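Home | Ask | Browse builds | Members | Log in

Gripper keeps landing short of the toast, which camera do I trust?

posted by mtshali_garage, 6th April

Hi all! I've got an arm set up over a mock kitchen counter in the shared shop in Dornby, and the goal is simple enough (ha). Take the slice out of the toaster, put it on the wooden board with the raised rim, back off. I've been at it since February and I'm stuck on something that feels dumb.

My test script has done 1,000 tries now. It grabs the slice maybe half the time. When it misses, it's nearly always short, by 8 mm or so, and always toward the same side. I've recalibrated until I'm sick of it. The slice is a pretend one, so at least I'm not burning through bread – but the shiny slots on the toaster drive my depth readings nuts.

I run several views and they don't agree on where the board is. Views below so you know what I'm dealing with.

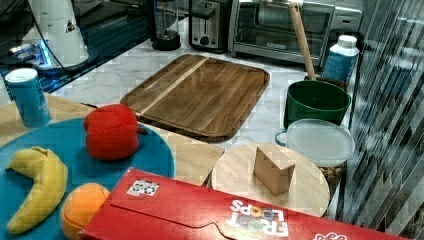
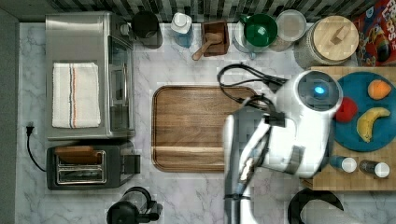
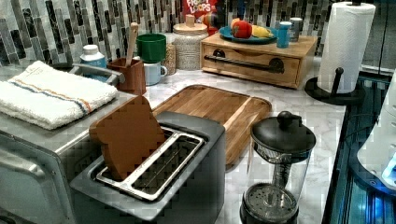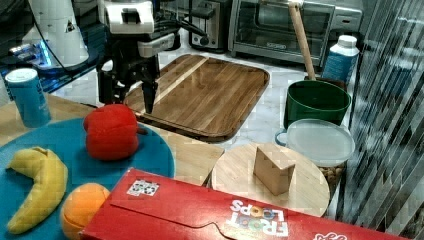 The counter from four views. The arm is in the second and fourth, and the toast shows in the second and third.

So do I pick one camera and go with it, or try to blend them all? And is all the stuff on the counter hurting me? I like having clutter because a bare counter feels like cheating, but I'll clear it if I have to. Budget left is 80 bucks, so please don't tell me to buy a nicer sensor.

flarnton_dave

Blending bad numbers just gets you a smoother bad number. I'd use the straight-down view to find the board and toaster, then only use a side view for height. If the miss is always the same way, I'd bet on the mount before the math. Mine had a bracket that sagged when the arm reached out far, and I spent weeks blaming software – two washers fixed it. Send the arm to the same spot with the elbow bent differently and see if the error changes direction. If it does, something is flexing.

Also, stick a bit of matte tape on the shiny part of the toaster. Costs nothing and your depth will calm down a lot. Leave the clutter, but don't move it until the grab works!

solderpuddle

get a better camera

prinberg_shop

I'd add one thing to the bracket answer. Check your time stamps. On our build one camera was 33 milliseconds behind the others and every reach came up short while the arm was moving, but it was fine if we stopped and looked first. Try a one second pause above the toaster before it goes down. If your hit rate jumps, you've got lag and you can leave the brackets alone. The marble pattern could be confusing your matching too, though I wouldn't chase that until you've tried the pause.

Related
Cheap gripper pads that don't leave marks
Cable loops snagging on the work surface
Dornby open shop: bench sign-up
How do you mount a camera straight down?
Play food or real food for pick and place?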